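Kostunley portable dance floor, two seasons in

Our company bought the Kostunley floor for a touring program of short contemporary pieces, most of them shown in rooms that were never meant for dance. It cost $1,075 with the carry bags, and it has now been through 23 performances.

The floor comes as 5 rolls that join with tape along the seams. Two people can lay it in under an hour. The surface has a steady, even grip in socks or bare feet. Jazz shoes are fine. Pointe work is possible, but it needs rosin.

The rolls like to be left flat overnight. At the Pacheco in Jukville we laid them in the late afternoon for an evening show, and the ends were still curling when the audience came in. Extra tape held them down.

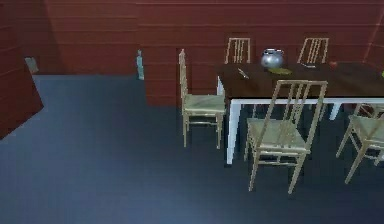 A reader who tours with a quartet wrote that theirs had the same curl, and that storing the rolls upright made it worse. They went back to the older Prurkthorpe floor, which is heavier but lies flat right away.

I have used the Prurkthorpe too - it is quieter on landings, and I would pick it for a fixed studio. For touring, the weight rules it out. The Kostunley bags fit in a small van with our lights.

Cleaning is plain water and a flat mop. Marks from black soles take more work.

Rating: 4 out of 5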